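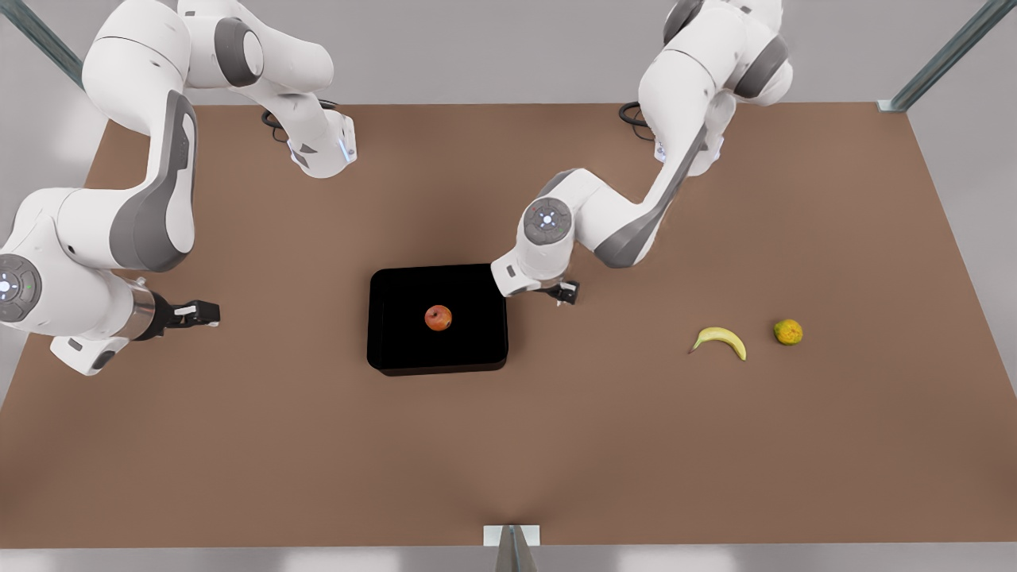 Gretthorpe two-arm bench: FAQ
Last touched 20 August 2026. Same questions keep coming in so they go here now. If yours isn't below, post on the build thread, not my email please.

What is it?
Two arms on one table, in a shared workshop, sorting fruit into a tray. First built as a simulation, then bolted together for real in the back bay at Gretthorpe. The sim came first by a long way and still gets most of the hours.

Why fruit?
Cheap, lumpy, everyone has some. An apple rolls, a banana has no good side to grab, citrus sits somewhere between. Cubes were too easy. Also you can eat the test pieces, up to a point.

Is the picture the real bench?
No, it's a render. Apple in the tray, banana and the little yellow-green one still out on the table. Real bench has more tape on it.

Why a black tray?
Easy for the vision code to find against brown. Glossy was a mistake on the real one, the overhead lights bounce off it and the depth reading goes to mush. Fix was a sheet of matte drawer liner from the hardware store. In sim the shine does no harm so it stayed.

What are the grippers?
Parallel, two fingers each. The finger pads on the real pair are silicone, cut by hand from a baking mat. Replace when they go shiny. We're on the third set since January.

Can the arms hit each other?
On the real bench, yes, and they have. The tray sits where both can reach it, so that's exactly where it happens. There's now a lock in the planner: whoever claims the tray first gets it, other arm backs off and waits. Slow but no more cracked housings. Turn the lock off in sim only. Please.

What software?
Planner is called Plistura, written here, free to copy. Scene files are plain text. Stirska is the logging bit and you can skip it if you don't care about replaying runs. Install Plistura first, then Stirska, the other order breaks the paths.

How well does it work?
Last full batch in sim was 490 runs. 231 of those got all the fruit in with no retry. The rest are a mix — dropped bananas mostly, plus a stack of timeouts that I think are one bug. Real bench numbers not up yet, haven't done a fair batch.

Why does the banana fail so much?
Gripper comes straight down and closes on the middle. Fine if the curve is lying the right way. If not, it spins out. Katsuhiko Uchida has a branch that looks at the curve and turns the wrist first, much better, not merged. Ask him nicely.

Can I run it with one arm?
Yep. Set the left arm to parked in the scene file. You lose the far side of the table though, so move your fruit in.

What does the table need to be?
Stiff. Ours was an old door at first and it flexed every time an arm stopped quick, camera lost calibration within the hour. Now it's a proper top on a welded frame. Colour doesn't matter much, just keep it dull and all one colour. Measure yours and put your own size in the scene file, don't trust ours.

My cables keep snagging.
Keep the loops at the back, behind the bases, and leave slack. We had ours zip-tied tight and an arm pulled its own plug out halfway through a demo. Velcro straps, not zip ties.

Does it need a big computer?
No. Sim runs OK on a laptop with 16 GB of memory. Close your browser tabs. If the render crawls, turn shadows off, the planner doesn't use them.

Is it safe for kids?
Kids can watch from behind the yellow line. Emergency stop is on the post by the door, everyone in the bay has to know where it is before power goes on. No sleeves dangling, no reaching in to rescue a dropped apple. Hit stop, then reach.

Can I come and use it?
Members yes, after the induction, which takes one evening. Max 6 people in the bay at a time. Bring your own fruit and take it home after — we had ants last summer and the woodworkers were not happy with us.

Where are the other scenes?
In the folder named Đàm. Yes with the accents. If your unzip tool mangles the name just rename it and fix the one line at the top of the config. Mugs and cutlery scenes are in there too, cutlery is half finished.

Will you add a conveyer?
Maybe. Got a motor and some belt from a dead treadmill in the garage. No date.

Found a mistake, who do I tell?
Build thread. Say which version, and attach the log if you've got Stirska running.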